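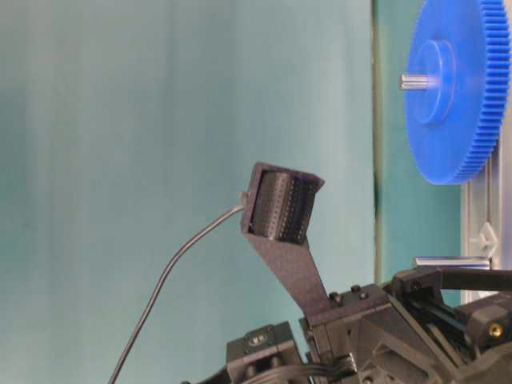
OK so I've been promising this thread since May. Can machines do chores yet? I've spent way too many evenings on this and I have opinions. Mostly about laundry and sweeping. (1/11)

Where I'm coming from: I run second shift at a little parts shop in Billham, and I also have a house with two kids and a dog that sheds like it's paid to. So I want help in both places and I'm not picky about which one gets it first! (2/11)

Let's start with the easy win. The floor robot. Ours is a Brunner, and it does a solid B+ job on the kitchen as long as I pick up every sock, cord and dog toy first. Is that a chore done or a chore traded? I go back and forth. (3/11)

Now towels. I went to an open house in Bradden where they had an arm folding hand towels and I stood there like a kid at the zoo. It got through 8 towels while I was there. 19 minutes. My ten-year-old is faster and she complains the whole time. (4/11)

But the folds were GOOD. Better than mine. The slow part was all in the picking up. It would grab a corner, let go, grab a different corner, think about its life. Once it had two corners it was smooth sailing. (5/11)

Shop floor is a different story and I think people mix the two up. If the part shows up in the same spot facing the same way, a machine has been able to grab it for decades. We have one loader that's older than some of the guys on my crew and it never misses. (6/11)

What I can't hand off is the dumb stuff in between. Sorting a mixed bin of gears and clips. Fishing a washer out from under a rail. Wiping down a bench with junk still on it. That's a good hour of my shift, every shift. (7/11)

We did a trial with a Sterix arm on bin sorting. 99 parts in a tub, all mixed up. It put 83 in the right tray, and the ones it missed were mostly flat shiny things lying on top of other flat shiny things. I mean, same. I hate those too. (8/11)

Would I buy it? Not at that rate, somebody still has to stand there and fix the rest. But the guy before me would've laughed at the whole idea, and I went home that night kind of impressed (and a little bit nervous, if I'm being straight with you). (9/11)

So my scorecard. Vacuuming: yes, with babysitting. Folding: yes if you have all day. Sorting parts: getting close. Loading a dishwasher: I have yet to see one I'd trust with my good glasses. Cleaning up after a dog that got into the trash: please, anyone, take my money. (10/11)

If you've got one of these things doing real work at your place, tell me what it does and how often you have to step in. Especially the step in part, the sales videos always skip it. Going to go fold towels now, by hand, badly. (11/11)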